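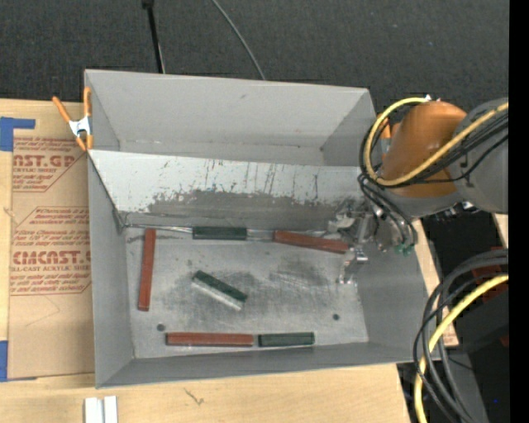

Niall Lennox asked over the partition why the planner still throws away grasps it would have accepted last month, and whether that was the new collision margin or the new mesh. Both, as far as I can tell. Notes below so that we stop discussing it from memory.

February, Wednesday, started 09:40

Bin scene, red and green blocks, Strachan planner on the current branch, perception on Irkex. Aim for the day: find out where the rejected candidates go.

Ran the candidate generator offline on the saved cloud first, arm not involved. 630 candidates in, 497 rejected before IK is even tried. The log gives one reason code for all of them (COLLISION_ENV), no use to anyone. Split the code by link and by scene object and ran again. Most of the rejections are finger against divider. The rest are finger against side wall, plus a small group against the floor, which I have left alone for now.

The divider in the scene file is a vertical box. The real one slopes down towards the near compartment, so a box at the top edge leaves the foot unprotected and a box at the foot forbids air that is free. Somebody (me, going by the commit) had chosen a third option and made the box thick enough to cover both. Anything lying against the foot of the slope is unreachable as far as the planner is concerned. The green block there gets no candidates at all.

Replaced the box with a tilted slab, angle taken from a plane fit. The plane fit is poor. The bright upper part of the panel and the darker worn band lower down come back as two surfaces with a step between them, and the metal seam at the bottom gives its own little cloud of nonsense. Fitted to the upper part only and extended it downwards. Good enough until Marlene Lindemann has a proper mesh.

11:15. Second matter, margin. Jannik Meinecke raised it to 11 mm when the hoses were added to the gripper model. The margin is global, so the fingers inherited it. Needs to be per link: wide for the hose capsules, 2 mm for the fingertips. The config parser accepts a per-link table but ignores it without a warning if the global value is also set. Removed the global value. Wrote a ticket for the parser.

Segmentation, while I was there. The green block lying diagonally is labelled as two objects, one dark and one pale, because its long side reads pale and speckled and the colour prior does not like that. Turning the colour weight down joins the halves again but then the two blocks end to end along the near side start to merge across the gap. Have left the weight where it was and added a merge test on the fitted box instead. Not yet tried on any other cloud.

14:30. The scene file has no clamps in it. Added both as plain boxes on the bin rim, generous. The right one is largely behind the cables from the camera, so its pose is a guess mirrored from the left. Euan Crichton to measure it.

Open:
— floor rejections, not looked at
— tilted slab to be replaced by the mesh
— merge test needs the Bidell recordings
— Alasdair Purves wants reason codes in the Numwood viewer; the split codes are on my branch, not merged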